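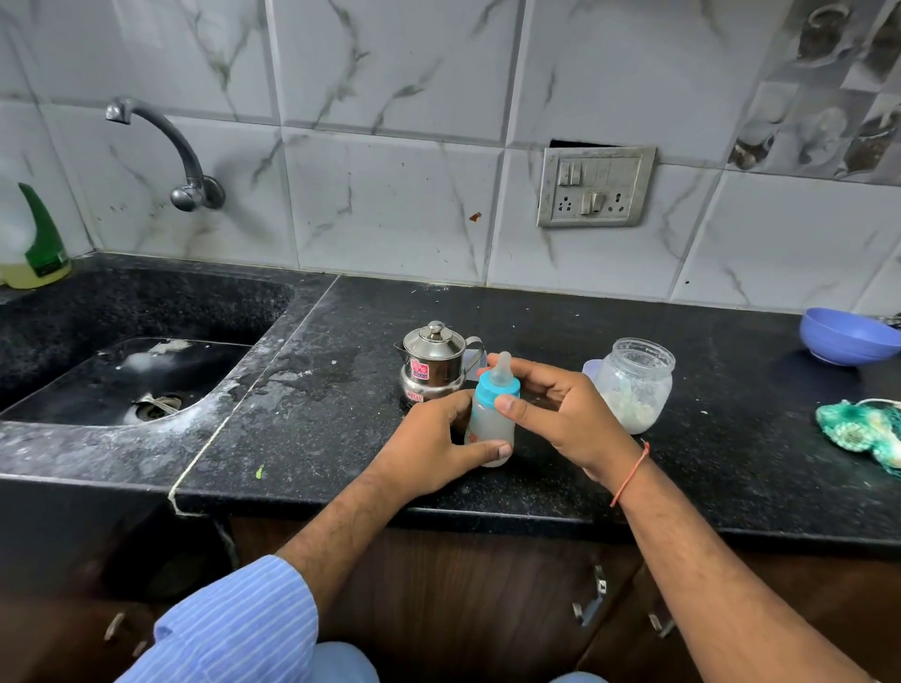
검색어를 입력하세요

홈 생활정보 주방관리 세탁 수납 문의

읽는 시간 4분

천연석 조리대의 일상 관리 요령

화강암을 비롯한 천연석 조리대는 열과 긁힘에 강한 편이나, 표면에 미세한 기공이 있어 액체를 오래 방치하면 얼룩이 남을 수 있습니다. 본 안내는 Stonow 생활관리실이 입주 세대의 문의를 바탕으로 정리한 것으로, 일반 가정에서 별도의 장비 없이 실시할 수 있는 방법을 다룹니다.

1. 매일의 청소

조리대는 하루 한 번, 저녁 설거지를 마친 뒤 닦는 것을 권장합니다. 미지근한 물에 중성세제를 두세 방울 풀고 부드러운 극세사 천을 적셔 꼭 짠 다음 한 방향으로 닦습니다. 세제 성분이 남으면 표면이 뿌옇게 보이므로 깨끗한 물수건으로 한 번 더 닦고 마른 천으로 마무리합니다. 수전 주변과 벽면 이음매는 물기가 고이기 쉬운 곳이므로 따로 확인하시기 바랍니다.

식초, 레몬즙, 구연산 등 산성 물질과 염소계 표백제는 사용하지 않습니다. 연마 입자가 든 크림형 세제와 철수세미도 광택면을 손상시킵니다.

2. 얼룩의 종류별 처리

우유·분유·유제품: 찬물에 적신 천으로 먼저 눌러 흡수시킨 뒤 중성세제로 닦습니다. 뜨거운 물을 먼저 쓰면 단백질이 굳어 제거가 어려워집니다.

식용유·버터: 베이킹소다와 물을 되직하게 섞어 얼룩 위에 바르고 랩을 덮어 하룻밤 둡니다. 다음 날 플라스틱 주걱으로 걷어내고 물수건으로 닦습니다. 한 번에 빠지지 않으면 같은 작업을 되풀이합니다.

커피·차·간장: 흘린 즉시 닦는 것이 원칙입니다. 이미 착색된 경우 밝은색 석재에 한하여 3% 과산화수소수를 소량 사용할 수 있으며, 눈에 띄지 않는 곳에서 먼저 시험하여야 합니다. 어두운색 석재는 탈색될 우려가 있으므로 전문 업체에 문의하십시오.

물때: 마른 상태에서 부드러운 천으로 문지릅니다. 두껍게 굳은 물때는 석재용 세정제를 사용하되 제품 설명서의 희석 비율을 지킵니다.

3. 발수 코팅 점검

조리대 위에 물을 한 숟가락 떨어뜨리고 15분 뒤 상태를 살핍니다. 물방울이 맺혀 있으면 코팅이 유지되고 있는 것이며, 물이 스며 색이 짙어졌다면 재시공 시기가 된 것입니다. 재시공 주기는 사용량에 따라 다르나, 관리실에서는 약 18개월마다 점검할 것을 안내하고 있습니다.

코팅제를 바르기 전에는 표면을 완전히 건조시켜야 합니다. 도포 후 남은 액은 설명서에 적힌 시간 안에 닦아내고, 경화가 끝날 때까지 물과 음식물이 닿지 않도록 합니다. 작업 중에는 창문을 열어 두고 고무장갑을 착용합니다.

4. 사용 시 유의사항

- 가열된 냄비와 주전자는 받침 위에 올려놓습니다. 석재 자체는 열에 강하나 급격한 온도 차가 되풀이되면 이음매의 실리콘과 코팅층이 상할 수 있습니다.
- 칼질은 반드시 도마 위에서 합니다.
- 싱크볼 앞뒤의 폭이 좁은 부분에는 무거운 물건을 올리거나 체중을 싣지 않습니다.
- 양념병과 기름병은 쟁반에 모아 두고 쟁반 바닥을 주 1회 닦습니다.

5. 이음매와 모서리

이음매의 실리콘이 검게 변한 경우 석재에 닿지 않도록 마스킹 테이프를 붙인 뒤 전용 제거제를 사용합니다. 변색이 깊으면 기존 실리콘을 걷어내고 다시 시공합니다. 모서리가 떨어져 나간 경우에는 조각을 버리지 말고 보관하십시오. 조각이 있으면 접착 보수의 색 맞춤이 한결 수월합니다.

보수 상담은 오전 9시부터 오후 5시까지 접수합니다. 접수 시 석재의 색상과 손상 부위의 길이를 함께 알려 주시기 바랍니다.

감수: Jaanus Ots(석재 관리 담당)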